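Derden Household Support Program
Progress Report to the Quispe Fund, Second Period

Posted in May by Hortensia Cabrera, Program Office
Print this page | E-mail this page

We use cookies to remember your settings. By continuing, you accept their use.

1. Purpose of the grant

The Quispe Fund supports the Derden program in helping families who have recently moved into permanent housing. The grant pays for home visits, a starter package of household goods, and Saturday sessions on budgeting, leases and home upkeep. The period under review is the second of three.

2. Enrollment and visits

At the close of the period, 84 households were enrolled. Each household is assigned one visitor, who remains with the family for six months wherever staffing allows. Two visitor positions were vacant for part of the period. Both have been filled, and first visits that had been delayed are now complete.

Most requests made during visits concerned utility accounts and school enrollment. Questions about lease terms rose after one large landlord changed its renewal form. The office has prepared a plain summary of the new form -- in English and Spanish -- and visitors now carry it with them.

3. Household goods

The starter package was revised on the advice of the visitors. Paper goods, cleaning cloths and laundry items were added, and several decorative articles were dropped. Goods are bought in bulk through Linadska under the agreement approved last year.

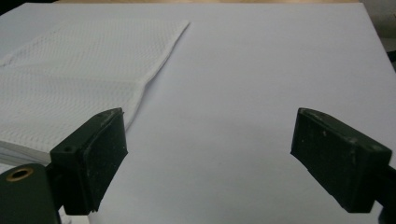 Maribel Apaza wrote that the package had let her put her first paycheck toward the electric deposit, and that she would have liked to receive it a week earlier. The office agrees with the second point. Delivery is now set for the day the lease is signed.

Spending on goods remains within budget. A balance of $3,000 is held for families who enroll late in the period, and we ask permission to carry any unused part of it forward.

4. Saturday sessions

Kaj Kragh led 15 sessions at the Korkum branch office. Attendance was strongest for budgeting and weakest for the evening session on tenant rights, which will move to the morning. Child care was offered at every session and will continue. The home upkeep session now covers stain removal, care of delicate fabrics and shared laundry rooms, a frequent source of friction between neighbors.

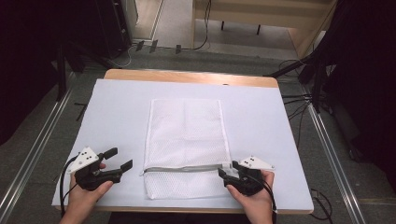
5. Matters for the Fund's attention

The lease on the Korkum office ends before the grant does. Arnulfo Ayala is in talks with the owner on a short extension -- the present rent is expected to hold. A written update will follow once terms are agreed.

The office also requests approval to shift unspent salary funds from the vacant positions to visitor travel. A revised budget has been sent to Hernán Espinoza for review.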